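Chapter 12
Cubes and Other Solids

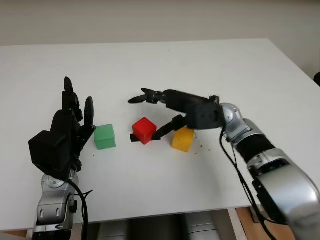

What is a cube? A solid with six square faces, all of the same size, which meet at right angles along twelve straight edges.

Cubes are usually the first solids that children handle, and most classrooms have a box of them. A red cube, a green cube and a yellow cube on a white table are enough to begin the work of this chapter. Colour has no part in the mathematics, but it makes it easier to say which cube is meant.

In Chapter 11 we measured flat shapes and gave their areas in square centimetres. We now turn to shapes that take up space. The amount of space a solid takes up is its volume, and we measure it in cubic centimetres. A cube with edges of 1 cm has a volume of 1 cubic centimetre. If every edge is doubled, the volume becomes 8 cubic centimetres – eight times as much, although each edge is only twice as long. Many pupils expect the answer to be two or four, and Section 12.3 gives plenty of practice on this point.

By the end of the chapter you should be able to:
name the faces, edges and vertices of a solid
draw a net for a cube and for a cuboid
find the volume of a cuboid from its length, width and height
find the surface area of a cube

You will need a ruler, squared paper, scissors and a few cubes of equal size. Wooden or plastic ones will do, or you can fold your own from the nets in Section 12.2.

Before you start

Put three cubes in a row on your desk with gaps between them. Draw them as they look from directly above, then crouch until your eyes are level with the desk and draw them again. Keep both drawings for Section 12.1.

Now push the cubes together so that whole faces touch. The volume is the same as before, but some of the faces are now hidden. Work out how many faces can still be touched without moving the cubes or lifting them off the desk. Write down your answer and compare it with your neighbour's.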